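3.2 Demonstration collection

Demonstrations were gathered with a pair of hand-held grippers, one per hand, without a robot in the loop. Each operator sat at a table covered with white paper and worked through the Rument task list, in which household items are picked up, passed between grippers, or placed in a box. The head view was recorded with both gripper streams. The full set holds 3814 episodes, of which 1038 require both hands.

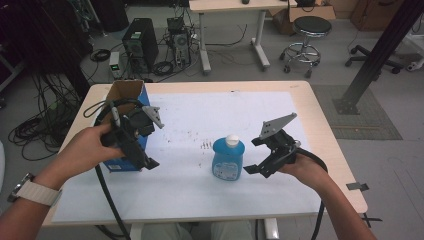
Figure 3. Collection with two hand-held grippers, head view. A plastic bottle stands between the hands, with an open cardboard box near the left gripper.

Zhiqiang Zeng objected to an early draft of the protocol, arguing that a fixed item order would let the policy learn the sequence instead of the objects. Item order was therefore drawn at random before each block of 23 episodes, and start positions were left to the operator.

Episodes were dropped if either gripper lost tracking or if the operator spoke to end the trial early. Dropped trials are not included in the counts given above. We held out 1000 episodes for validation, split by operator so that no operator appears on both sides. Gripper width was resampled to match the head view before training (Section 3.3).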